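Stulcombe Starts Renting Tabletop Robot Arm Kits to Schools and Small Shops

June 15, 2021

Skemurton-based kit maker Stulcombe has begun renting out its Brumell tabletop robot arm, a move the company says is aimed at schools and small workshops that want to try one before they buy.

The rental costs $169 a month and covers one arm, a power supply, a set of practice objects and access to the company's online lessons. Customers can rent for as little as one month. Those who decide to keep the arm can put up to three months of payments toward the purchase price.

Until now the Brumell was only sold outright, either as a box of parts or fully assembled. Both versions are still on sale.

"We kept getting the same email from teachers," said Catherine Laing, who runs sales at Stulcombe. "They had the interest and the students, but they couldn't get a purchase approved in the middle of a school year. A monthly charge is easier for them to put through."

The Brumell is driven by hobby-style servo motors and has a two-finger gripper. It is meant for light jobs on a desk or bench, such as picking up small blocks and moving them into a container. Users can write their own programs or start with the sample tasks that come with the kit.

Stulcombe said 2,136 people have signed up for the online lessons, which were opened to the public last year. The lessons are free to view, but the graded projects are limited to owners and, from this month, renters.

Adi Govindasamy teaches an after-school engineering class and had one of the rental arms on trial this spring. He said setup took most of an afternoon and that the written instructions for calibrating the gripper could be clearer.

"Once it was set up, my students were running it without me," Govindasamy said. "The first thing they wanted to do was change the sample task, so we spent a couple of weeks on that."

Stulcombe is revising the calibration section and expects to post the new version before the end of June, Laing said.

Repairs on rented arms will be handled by Habte, a service shop run by Tekle Yimer. Renters who report a failed servo or a damaged cable will be sent the part at no charge, or can ship the whole arm in. A replacement gripper costs $30 if the damage is not covered.

Rentals are open to customers in the United States only. Orders placed this week will ship from Skemurton starting Monday. 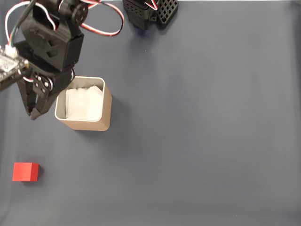
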